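Grinstead Serving and Prep Board, Large: a second look at the hype

Reviewed by Odette Mallet

I've owned enough timber boards to distrust the word "heirloom" whenever it turns up on a swing tag. The Grinstead large board comes with that word printed twice, along with a small folded card telling me it will "grow with my kitchen". It's a board. I paid $200 for it, out of my own pocket, at a homewares shop that also wanted to sell me a tin of wax for $29.

So, the wax first. I didn't buy it. Food-grade mineral oil from the chemist does the same job on every board I own and it has done for years. The Grinstead card says that using anything other than their own wax "may affect the character of the timber", and I'd love to know how. I emailed to ask. The reply thanked me for being part of the Grinstead family and included a link to the wax.

Now the board. It is a plain rectangle with no handle, no juice groove, no feet and no hanging hole. Whether you like that depends on what you want it for. I like a groove if I'm carving a roast, and I've already had to run after a trickle of lamb juice heading for the edge of the bench. For bread, cheese and chopping an onion it makes no difference. No feet means you can flip it and use both faces, and I'd take that over rubber feet which collect muck and then fall off. It also means it'll slide about on a stone benchtop unless you put a damp cloth under it, so I put a damp cloth under it.

The finish is the strongest thing it has going for it. It's smooth, the edges have been eased so they don't dig into your palms when you pick it up, and mine arrived with no splinters or rough patches. I did check. The Holletti I reviewed in January had a corner that could have taken the skin off a tomato.

Colour is pale and the grain is a lottery. The website shows a board so even it could be a sheet of paper. Yours won't look like that, and I think they should say so somewhere other than the last line of the returns page.

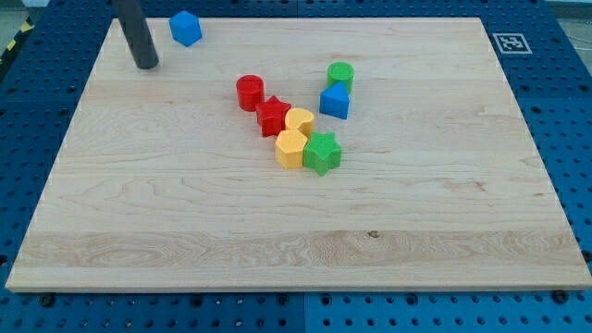 Maple-like colour, swirly figure along the near side, and a small dark knot in the pale band.

I don't mind the knot. It has some life to it and I'd sooner look at that than at another slab of bamboo. But if you're ordering two to sit side by side, don't expect them to match, and if a knot is going to bother you every morning while you're making toast, go to a shop and pick one out in person. I'd also keep an eye on any knot in a board that gets washed daily. Mine hasn't moved or cracked so far, and I've only had it a couple of months, so take that for what it's worth.

Knife marks show. They show on any pale timber, and the marketing line about a "self-forgiving surface" is rubbish. After the first week I had a patch of fine cuts in the spot where I always chop, and a faint beetroot stain that came out with lemon and salt on the second go. A light sand and another coat of oil will tidy it up when I get around to it.

As for the competition, the Imano board is the one most people will be weighing up against this. It has a groove on one side and a proper handhold, and the one at my sister's place has stayed flat. It's also the uglier of the two by a fair margin, with an orange tinge I can't warm to. The Gilbert is handsome and heavy, and if you've got a bad wrist you'll hate it by the second wash. I've used one for a whole Christmas lunch and it was me, not the ham, that needed resting afterwards.

Then there's the limited edition. Grinstead do a run of 200 numbered boards, hand signed on the underside, for $900. Same dimensions, same timber according to the shop assistant, who had the good grace to look embarrassed. I can't think of anyone I'd recommend that to.

Would I buy the ordinary one again? At full price, probably not. It's a nicely finished, good-looking piece of timber and I use it nearly every day, mostly for bread. I'd be happy with it at half the price and I'm a bit grumpy with it at this one. Wait for a sale, skip the wax, and dry it standing on its edge.

Good: smooth finish, comfortable edges, both sides usable, nice grain if you like variety.
Not so good: price, slides around, no groove, product photos that don't prepare you for what turns up.

Rating: three out of five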